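Osley T-Slot Aluminum Extrusion, Cut-to-Length Bundle: Fine Metal, Silly Claims

Posted 1 July 2025
Filed under: Shop materials

I have been building things out of T-slot aluminum for long enough to be tired of hearing that it is "like building blocks for grown-ups." It isn't. Building blocks fit together the first time. Extrusion fits together after you have dropped three nuts behind the bench, put a bracket on backward and discovered that the one bolt you can't reach is the one that's loose. I still buy the stuff, because for a light frame that has to come apart again I haven't found anything I like better. I just don't believe most of what gets printed on the packaging.

So when Osley started selling a cut-to-length bundle with the words "no finishing, no squaring, no fuss" across the top of the listing, I ordered one mainly to see how much fuss there would be.

What I ordered

The bundle is a set of silver bars in mixed lengths plus a bag of corner brackets, a bag of slide-in nuts and a bag of bolts. You pick the lengths on the site. Mine came to 80 dollars before shipping, and shipping was not cheap, as it never is with long metal things. I planned a low shelf frame to go under a workbench, with a crossbar at the back to hang clamps from.

The order page is run by a reseller called Trulleo, who as far as I can tell exist to forward your money to the warehouse and send you emails about it. I got three emails before the bars shipped and none at all when they were delayed. They were promised for the middle of May and came after I had given up looking for them.

Packing

Cardboard tube, plastic caps on the ends, bars wrapped together in one sheet of thin foam. The foam goes around the outside of the bundle and does nothing for the bars on the inside, so they had been rubbing against each other all the way here. Two had long scuffs down one face. It's cosmetic and you can turn the bad face to the wall, but if you're paying for a nice clear finish because it's going in the living room, you'd be annoyed, and you'd be right.

The hardware bags were stapled shut. One staple had gone through the bag and into the foam. Whatever.

The cuts

Here I have to be fair. The cuts are good. I put each end against a machinist's square under a lamp and most of them showed no light worth talking about. One bar was off by enough that I could see it without the square, and I touched that up with a file and a lot of muttering. The lengths matched what I had asked for as closely as my tape can tell, and I don't own anything better than a tape for that kind of distance.

They are not deburred, though, or not so you'd notice. "No finishing" is flatly wrong. The outside edges of the cut had been knocked down a bit, but the inside of the slots had a wire edge that stopped the nuts from sliding in. I went around every slot with a small file. If you have a deburring tool, use that. If you have neither, add one to your order, and wear gloves when you take the bars out of the tube. I didn't, and my left thumb is still cross with me.

The hardware

This is where I lose patience. The brackets are cast, with little tabs on the back that are supposed to drop into the slot and stop the bracket from twisting. On about half of mine the tabs were a hair too fat. I could get them in with a mallet, but hitting a bracket into place is a poor way to keep anything square. I filed the tabs off a few of them completely, and those were the ones that went on best, which should tell Osley something.

The nuts are the plain slide-in type. They have to go in from the end of the bar before the frame is closed up. Forget one and you take a corner apart. The instructions (a single folded sheet, no text, drawings the size of stamps) show the nuts going in, but they don't show how many you need on each side, so I forgot two. A handful of the drop-in kind that can be added later would cost very little and save a lot of bad language. I bought a bag from Gatchalian, who sell fasteners and not much else, and used those for the crossbar. They fit the Osley slot without any trouble.

The bolts are fine. They're bolts. The hex key in the bag is made of something close to cheese, and I rounded it on the second corner. Use your own.

Putting it together

I'll say how I did it, since the sheet won't. Bars on a flat surface first — a real flat surface, and I mean a table you trust and not the garage floor. Make up the two end frames lying down, bolts only finger tight. Check the diagonals with a tape. Nudge until they match, then tighten a corner at a time, going around more than once. If you tighten one corner fully and then move to the next, you will pull the whole thing into a diamond and then blame the cuts.

Then the long rails. These are a nuisance alone, because a long bar supported at one end droops out of line with the bracket at the other, and the nuts take the chance to slide off down the slot toward the middle.
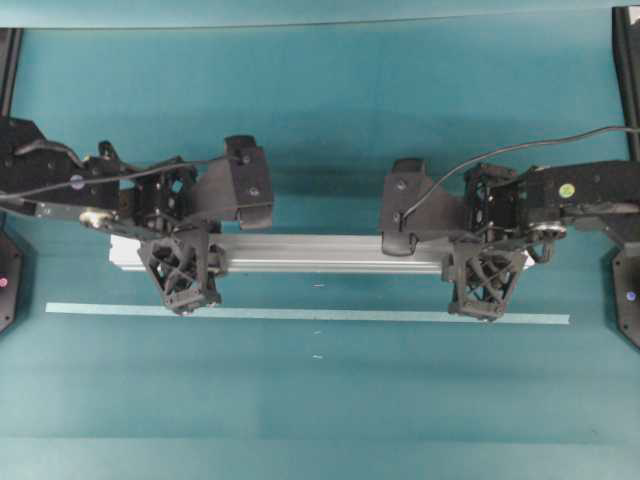 A long bar behaves much better when it is held near both ends, so that it stays level while the brackets go on. If you have a second person, borrow them for ten minutes. If you don't, put a scrap block under the far end at the right height and clamp it. A bit of masking tape over the slot opening keeps the nuts where you left them, and peels off when you're done. I'd also mark the bracket positions in pencil before lifting anything. Pencil wipes off the aluminum with a damp rag.

Is it stiff enough?

The listing says the frame is "rock solid," and there's a load figure next to it that I'm not going to repeat, since it doesn't say how the bars were supported, or over what span, or what counted as failing. A number like that is decoration.

What I can say is that I put 70 pounds of sandbags on my shelf and left them there for three weeks. The front rail has no bend I can find with a straightedge. The frame did rack sideways when I pushed on one corner, more than I wanted, and that was the brackets and not the bars. Two flat plates across the back fixed it. You don't get flat plates in the bundle, naturally. I used some left over from an old Plisitine kit that I took apart years ago, and had to open up one of the holes to make them work.

The clamps hang from the crossbar without complaint. I went back over all the bolts after the first week and found four that took another quarter turn. Since then they've stayed put.

Compared with the Plisitine

The old Plisitine bars have a slightly duller finish and the slots are a bit tighter, so nuts that glide in the Osley need a push in the Plisitine. I prefer the tight ones. A nut that stays where you leave it is worth more to me than one that slides easily, but I know people who feel the other way about it. The Plisitine brackets were better by a long way. They also cost more, and the company only cuts to a few fixed lengths, so you end up sawing anyway. If you have a miter saw with a decent blade for aluminum, and ears you don't mind protecting, that may not bother you.

What about wood?

Somebody always asks. For this shelf, two-by-fours and a box of screws would have done the job for a fraction of the price and taken an afternoon. I'd have had to paint it, and I couldn't change the height later without making new holes. I have already moved my shelf up once, in a few minutes, with one hex key (mine, not theirs). If you're certain you will never change your mind, buy wood. The site has a customer gallery that it says runs to 3,000 projects, and a good many of the ones I scrolled through would have been just as happy in pine.

Good

Square cuts, apart from the one.
Slots that accept other makers' nuts, or at least Gatchalian's.
Lengths were right.
Straight bars. I rolled every one on a sheet of glass and none of them rocked.

Not good

Burrs inside the slots.
Brackets that need filing.
The hex key.
Foam that protects only the outside of the bundle.
Instructions you could lose in a wallet.
Trulleo's idea of a delivery date.

Should you buy it?

Buy the bars. Skip the bundle if they'll let you, and at the moment the site will, if you scroll past the big orange button and find the link for single lengths. Get your brackets and nuts somewhere else, put a file in the basket, and allow a full day for a job the listing says takes an hour. I'd order the bars again for a bench or a rack. I would not order the hardware again for anything.

Three out of five, and the missing two are both in the bracket bag.

Update: Trulleo offered me a discount code on my next order in exchange for taking out the part about the scuffs. The scuffs are still there and so is the paragraph.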